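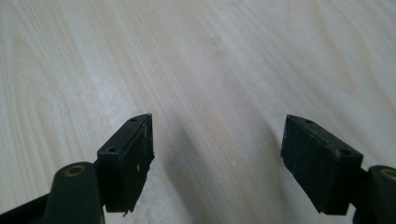
How long should the rye starter sit before it goes in the dough? Six hours at the Dumholm temperature, eight if the back door's been open all morning.

August, 4.15pm. Third go at the Plistine loaf and I'm finally getting somewhere! Used 1000 g of the strong white and 800 g of water, which is wetter than Gilmar likes (he calls it soup) but it held its shape after the second fold. Crumb nice and open, crust a bit pale, so next time the lid comes off sooner.

Salt went in late again, my fault, I was on the phone to Akbari about the flour delivery. They're sending the coarser rye from now on – Welington, if you're reading this, please don't swap it into the Cloststead batch until I've tried it in a small one.

Still to sort: the bottom oven runs hot on the left, and we're nearly out of caraway.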